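Vavgate Breakfast Table — progress report, May
To: Soledad Ostrowski, Pruitt fund
From: Agnese Jankauskaitė
cc: Teun Geerts, Bent Riis

Soledad, short one this time, I have the room until four and then Cayetano needs the desk. Full accounts come with the next report as agreed.

Where we are

Table top is in and in use. White, glossy, wavy back edge as per Bent's second drawing. Went with the light grid after all. Teun wanted it plain, I wanted the grid, Bent drew it both ways and the grid one was easier to set things out on. Faint enough that you stop noticing.

Mug and plate also chosen. Pale teal for the mug, lavender for the plate. We tried the cream plates from the Arov sample box first and they disappeared against the white — no good for anyone with weak eyesight, and that is half the people this is for. Colors stay as they are now unless you object.

Bread is the sticking point, see further down.

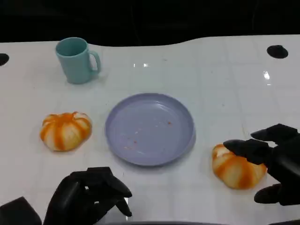 Table setting with teal mug, lavender plate and a round bun. Crumbs on the plate.

Spending

Spent to date: 2,548. That covers the top, the tableware and the first lot of drapes. Not in that number: delivery from Verham, invoice still not here, I have asked twice. Will forward the day it comes. No overspend expected but I would rather you heard about the missing invoice from me.

Tableware came in under. Would like to move the 80 left on that line over to drapes, please confirm by email so I have it in writing.

What went well

Glossy finish. I argued against it (glare) and was wrong, or mostly wrong. Wipes down fast, crumbs lift off with one pass of a cloth. Glare is only a nuisance late afternoon.

The shallow plate. Raised rim is enough to stop food going over the side and low enough to get at from any angle. Bent wants a deeper one for the porridge sessions, I said later.

What didnt

Bread. The first buns were too soft and left crumbs everywhere, the second ones too big for the plate. Cayetano is talking to the bakery again. We keep coming back to the round shape, something like a little pumpkin, people seem to like picking it up. Price not settled.

Drapes. Black one hangs fine. Green one is narrow and stops short, I want a longer piece before the next visitors. Same fabric if we can get it, otherwise whatever Verham has in stock.

Holes in the top. Two schools of thought here. Bent put the ovals in the drawing and likes them, Teun says small spoons will go down them sooner or later. Have asked for loose covers in white, no quote yet. Would not hold anything up for this.

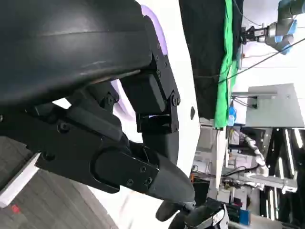
White panel with lavender edging, black curtain and green fabric to the side.

The lavender edging was Teun's idea, to tie in with the plate. Cheap and I think it lifts the whole thing. Would like to carry it on to the side table if there is money at the end.

Sessions

8 breakfast sessions held out of the number in the plan, 5 more booked. Attendance sheets are with Teun, he will scan them. One session moved from the morning to 2 pm at the visitors' request and it was a good deal calmer, so we may do more afternoons. Feedback forms are too long, people stop at the second page. Cutting them down to one side this week.

Next

— covers for the ovals, get a quote
— longer green drape
— bakery, price per dozen, Cayetano
— chase Verham invoice (again)
— short feedback form, me

Needed from you: a yes or no on moving the 80, and wether you still want to come and sit in on a session in person. If yes tell Teun, he keeps the bookings.

Agnese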